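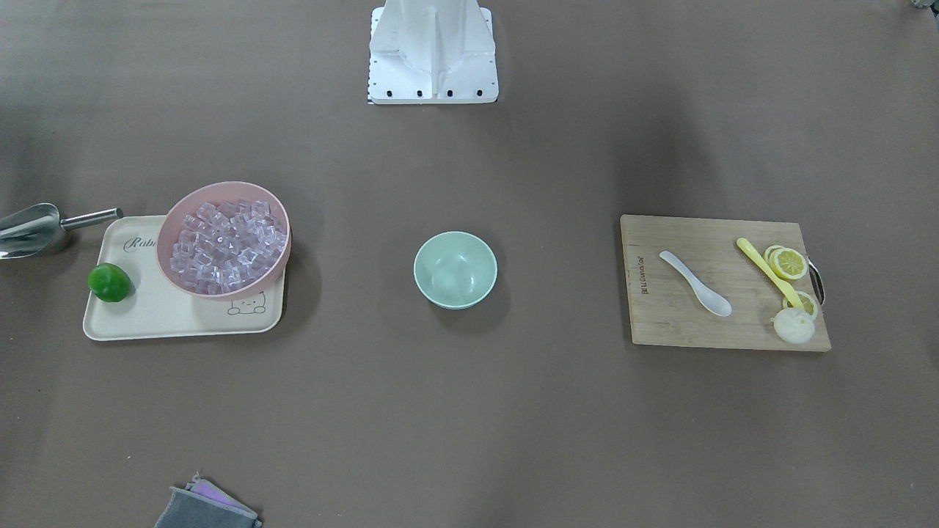 Fuvano has been collecting remote-controlled demonstrations for kitchen robots since last April. The company's lead for demonstration work, who asked to be identified by role only, spoke to us about how a task is taught, what an operator has to learn first, and why most of the effort goes into things other than the learning software. The interview took place on February 15, 2018.

The current task is the preparation of a cold drink: ice, citrus, a bowl, and a few hand tools. "It sounds trivial, and for a person it is," the lead said. "For a training set it is a good task. Ice cubes slide against each other and lock together. A lemon slice is thin and lies flat, so you have to come in at a shallow angle. A lime rolls if you touch it off center. You get several kinds of contact in one short episode."

Ice was chosen over plastic beads after an early trial. Beads flowed too easily, and operators fell into a single scooping motion that did not carry over to anything else. The ice brings its own cost. Clear cubes return very little to a depth sensor, and the heap has to be replaced as it melts. "We rely on color images and on what the arm reports about its own position," the lead said. "Depth on a bowl of ice is mostly holes."

Fuvano records in two ways. In the first, a person takes hold of the arm and moves it through the task while the joints are unpowered and gravity is compensated. In the second, the operator sits at a separate station and moves a smaller arm of the same proportions, which the larger arm follows. The station software is called Cistau and was written in house.

Guiding by hand came first and is still used for setup. "You feel the contact directly, so a beginner gets a usable path on the first day," the lead said. "The trouble is that your own arms are in the camera view. The policy then trains on images with a human forearm in them, and at run time the forearm is gone. We stopped using hand-guided episodes for anything vision based."

Remote control removes the forearm and takes away most of the feel. Operators compensate by slowing down near contact, and that hesitation ends up in the data. The lead considers this the main defect of the method. Pauses longer than 2 seconds are now trimmed before training, with the exception of pauses while the gripper is closing.

New operators at Fuvano practice for 30 hours before their episodes are kept. The first part is spent on pick and place with solid objects. Tools come next, and spoons are the usual sticking point. "A spoon on a flat board gives you almost nothing to get under," the lead said. "People try to pinch the wide end. You want the handle, and you want to rotate it as you lift. We let them find that out on their own, then we show them."

The layout is changed between episodes. Bowls are shifted, tools are turned, and fruit is moved to another part of its board. An earlier set of 267 episodes was discarded after the team noticed that the scoop had been placed at nearly the same angle throughout. The resulting policy reached for that spot whether or not the scoop was in it.

The present target is some 2,000 episodes for the drink task. Failed attempts are stored under a separate label, and recoveries, such as a dropped slice that is picked up again, stay in the main set. The lead would like more of them. "Operators get good, and then they stop making mistakes, and the robot never sees how to get out of one. We have started asking for deliberate near misses. They don't look the same as real ones, so I am not sure how much they help."

Asked about force feedback at the operator station, the lead said a prototype is being tested on a second bench. It adds delay, and two of the operators have asked to have it switched off.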